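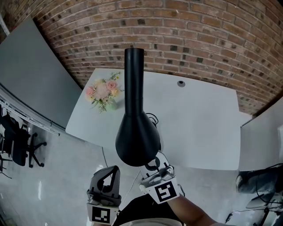 Open Day Handheld Gripper Set: README

Contents of this folder

Recordings and notes from the open day at Droltura, held in November in the ground-floor room with the brick wall. Visitors tried the handheld grippers at a white table and the sessions were recorded from head height. This file covers what was recorded, how it is stored, and what to watch out for before you train on it.

The folder is the second release. The first one had the left and right gripper streams swapped in two sessions. If you downloaded it before the swap was fixed, delete it and start again from this copy.

Setup

Each person held one gripper in each hand. Both grippers carry a square black-and-white marker on a white plate, used to recover gripper position from the head view. The person at the table wears no other tracking gear. No robot arm was running during the visitor sessions. The arm demo took place in the next room and is not part of this set.

The table was shared with whatever the task needed. For the flower task that meant a small pale green vase with pink roses and some yellow and cream blossoms, on the left part of the table. The right half was kept mostly clear as a place to put things down.

The head view is wide and strongly curved. Straight lines bend a lot toward the edges, and the courses of brick behind the table are a quick way to check whether your undistortion step is working. Use the calibration file in the calib folder. The values in the first release were for a different lens.

Tasks

1. Flowers. Take one stem out of the vase, lay it on the clear half of the table, put it back.
2. Vase move. Slide or lift the vase from the left side to the right side without tipping it.
3. Cable. Pick up a loose cable end and lay it next to the round grommet at the back of the table.
4. Free play. The visitor picks what to do. No instructions given.

Free play is the least tidy part of the set and also the one people ask for most. It includes long stretches of visitors opening and closing the jaws at nothing. These have not been trimmed.

Numbers

Sessions: 21
Sessions with both gripper streams complete: 20
Sessions that include free play: 12
Sessions with the vase move: 7

The one incomplete session lost its right gripper stream partway through. Its head video is fine and has been left in. It is marked "partial" in the index.

File layout

index.csv — one row per session, with task list and status
sessions/ — one folder per session, numbered
sessions/NN/head.mp4 — head view
sessions/NN/left.csv, right.csv — jaw opening and timestamps
calib/ — lens calibration and marker sizes
notes/ — staff notes, plain text

Jaw opening runs from 0 (closed) to 1 (fully open). Timestamps are in seconds from the start of the head video. The gripper files start a little earlier than the video in most sessions, so expect some negative values at the top of each file.

Software

Recording was done with Jolus. The export script is in the tools folder and only needs a standard Python install. Gripper poses were not computed for this release. You can get them from the head video with any marker detector that accepts a custom marker size. The two plates do not share a marker ID, so left and right can be told apart even when the hands cross.

Known problems

Other people and equipment come into view at the sides of the table. Legs, chairs and floor cables are common. Mask the lower corners if your model picks up on them.

The floor is glossy and reflects the light in bright streaks. Marker detection drops out now and then when a plate is tilted toward the light.

Flowers were swapped during the day as stems broke. Do not treat the bouquet as the same object across sessions.

Visitors differed a great deal in how fast they worked. Staff sometimes gave spoken hints during the vase move. The audio has been removed, so the hints themselves are gone, but the notes say which sessions had them.

Consent and use

Visitors signed a form at the desk before taking a turn. Faces that came into view were blurred before export. If you find one that was missed, open an issue with the session number and the time in the video, and the session will be pulled until it is fixed.

The set may be used for research and teaching. Please do not repost the raw video. Link to this folder instead.

Related sets

The Vilitov set uses the same grippers with kitchen objects and a different table. Its file layout matches this one, except that the jaw opening is stored in millimeters. The arm recordings from the other room will be released separately under the name Voß, once the joint logs have been checked.

Changes

v2 — left and right streams corrected, new calibration file, staff notes added
v1 — first upload, withdrawn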